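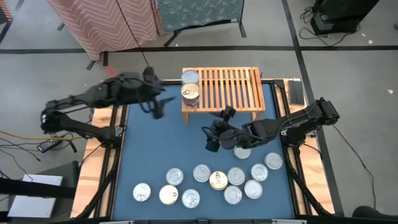
Route Researcher, Regional Travel Guides (Part Time)

Jornley publishes printed and online guides to small towns, ferry routes and walking trails. We are hiring one route researcher for the Borkowska valley edition, which covers 89 stops between the river port and the upper villages.

Duties
Travel each assigned route by public transportation and record departure points, transfer times and fares.
Check opening hours, entry fees and step-free access at every listed stop.
Write entries of up to 120 words in the house format.
Flag closed trails and discontinued bus services within 4 days of the visit.

Requirements
Previous work in travel publishing, tourism information or transportation planning.
Ability to read a topographic map and walk 10 miles in a day with a pack.
Clear written English. A second language is useful but not required.
A valid driver's license is not needed. All routes must be covered without a car.

Terms
The contract is 32 hours per week from March through September. Lodging and fares are reimbursed monthly against receipts; meals are paid as a flat daily allowance. Fieldwork takes up almost two thirds of the hours. The remainder is done from home.

The researcher reports to Nuria Seyoum, regional editor. Maps are handled separately by Stojan Vlachou.

How to apply
Send a resume and one unedited route description of a place you know to the guides desk, quoting reference 2381. Applications are read through the end of December. Shortlisted candidates complete a paid half-day test route.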